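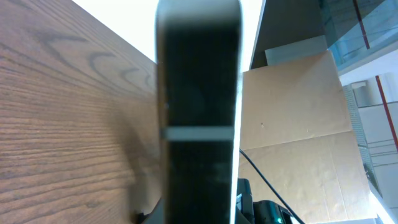 Ticket : placage qui cloque sur le plateau de table, modèle Kamberg
Ouvert par : Desta Wako
Suivi par : Benedikt Lanz, atelier Zoltham
Statut : résolu

Message initial (Desta Wako)
Bonjour à tous ! J'ai plaqué mon premier grand plateau en noyer, et j'en suis franchement ravie, sauf que deux cloques sont apparues près du chant côté fenêtre. Elles sonnent creux quand je tapote avec l'ongle. Support en MDF, colle blanche à prise lente, serrage au sac à vide. Je n'ai encore passé aucune finition. Est-ce que je peux rattraper ça sans tout décoller ?

Réponse (Benedikt Lanz)
Bonjour Desta, bravo pour ce premier plateau, se lancer directement sur un grand format, chapeau ! Oui, ça se rattrape très bien, et justement c'est le bon moment tant que le bois est nu. Quelques questions avant de sortir le fer :
- temps sous vide ?
- la colle a-t-elle été mise sur le support, sur la feuille, ou sur les deux ?
- la feuille était-elle bien plane avant collage ?

Réponse (Desta Wako)
Deux heures sous vide, colle au rouleau sur le support seulement. La feuille ondulait pas mal dans la zone ramageuse, je me suis dit que le vide l'aplatirait.

Réponse (Benedikt Lanz)
Voilà sans doute le coupable. Un placage ramageux travaille dans tous les sens, il faut l'assouplir et le laisser sous presse entre des feuilles de papier avant de coller. Pour la réparation :
1. Incisez la cloque dans le sens du fil, lame neuve, en suivant une veine sombre pour cacher la coupe.
2. Glissez un peu de colle avec une seringue ou une lame fine, des deux côtés de l'incision.
3. Essuyez le surplus au chiffon humide.
4. Papier cuisson, cale bien plane, serre-joints. Laissez jusqu'au lendemain.
Ne poncez pas avant que tout soit sec, sinon vous percez.

Ajout (Ilango Sundaram)
Je me permets d'intervenir parce que j'adore ce genre de réparation ! Avec de la colle blanche, essayez d'abord au fer tiède à travers un linge, 15 secondes, puis pressez aussitôt avec une cale froide. La colle se ramollit et reprend parfois toute seule. Sur mon buffet Rimemham, ça avait suffi pour la plus petite des cloques.

Réponse (Desta Wako)
Essai au fer ce matin : la petite est recollée, plus aucun son creux, c'est magique ! La grande a bougé un peu puis elle est remontée. Je passe à la seringue.

Mise à jour du 3 avril (Desta Wako)
Serre-joints retirés, tout est plat. L'incision suit une veine, il faut vraiment coller le nez dessus pour la trouver. Ponçage au grain fin à la main, puis première couche d'huile Murthy sur une chute : la couleur est superbe, je n'arrête pas de la regarder.

Réponse (Benedikt Lanz)
Magnifique nouvelle. Couches d'huile très minces, et revérifiez à l'ongle avant la dernière. Je ferme le ticket, vous pouvez le rouvrir à tout moment si une cloque revient.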